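Home | Fixtures | Opinion | Youth Football | Contact

Loan Players Deserve a Say in Where They Go

By Luminița Pană

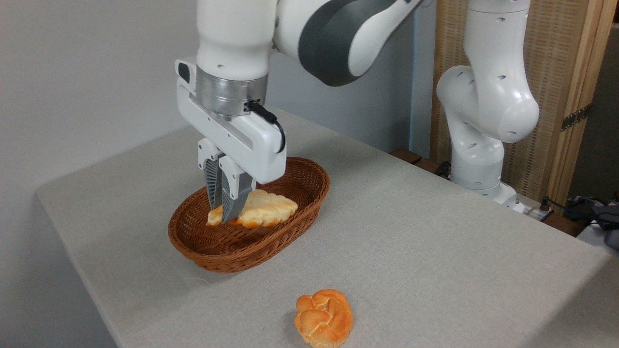

Every summer, football clubs publish long lists of young players who will spend the coming season somewhere else. The announcements follow a standard pattern. The parent club wishes the player well, the receiving club welcomes him, and a photograph is taken with a scarf. What the announcements rarely record is whether the player was asked where he wished to go, or given enough time to answer.

The loan system has a sound purpose. A defender of nineteen who cannot displace an established international needs competitive matches, and a smaller club needs a defender. When the arrangement is made with care, both sides gain. Our concern is with the growing number of loans made for reasons of accounting or squad registration, in which the football itself is treated as a secondary matter.

Consider the practice at Kultholm, whose academy has long been regarded as one of the most productive in the region. Over the past 10 seasons the club has arranged 209 loans. Only 30 of those players went on to appear in a league match for the first team. The club is entitled to point out that few academy graduates reach that level under any system, and that many of the others have made respectable careers elsewhere. The figures nevertheless raise a fair question about what the remaining players were told when they signed.

The case of the midfielder Aksoy is instructive. He was sent to Prerix on the last day of the window, having learned of the move that morning. Prerix changed its head coach in October, and the new coach preferred a system with no place for him. He played four matches. His parent club declined to recall him, the receiving club had no interest in developing a player it did not own, and a full year of his career passed on the bench. No rule was broken at any point.

It is often said that young professionals are well paid and must accept the decisions of their employers. There is some truth in this, although wages at academy level are far more modest than the public supposes. The argument also overlooks the position of the player in the negotiation. A loan requires his signature, but a teenager who refuses to sign may fairly expect to train alone until January. Consent given under those conditions is of limited value.

Three changes would improve matters without placing an unreasonable burden on clubs. The first is a minimum notice period, so that a player under twenty-one has several days to speak with his family and his representative before a loan is registered. The second is a mandatory recall clause that takes effect when a player has gone without a league appearance for a set number of weeks. The third is a named member of staff at the parent club – not an agent, and not a sporting director with a budget to balance – who is required to visit the player and report in writing on his progress.

Some clubs already do most of this voluntarily. Fukance assigns a former player to each of its loanees and will not approve a transfer until the receiving coach has explained how he intends to use the player. Its directors accept that the policy has cost them certain deals. They also report that young players are more willing to sign their first professional contract there, and that those who return do so in better condition to compete for a place.

The league has so far preferred to leave the question to individual clubs. That position was easier to defend when loans were few and usually involved neighboring towns. Players are now sent across borders, sometimes to countries where they do not speak the language, and the duty of care should travel with them. The league's member clubs will review the registration rules before the next season begins, and we urge them to put a notice period and a recall clause to a vote.

Last updated: 7th June

Related
Why the Winter Window Should Be Shorter
Prerix Confirm Preseason Schedule
Goalkeeping Coaches and the Modern Academy
Letters: Ticket Prices for Away Supporters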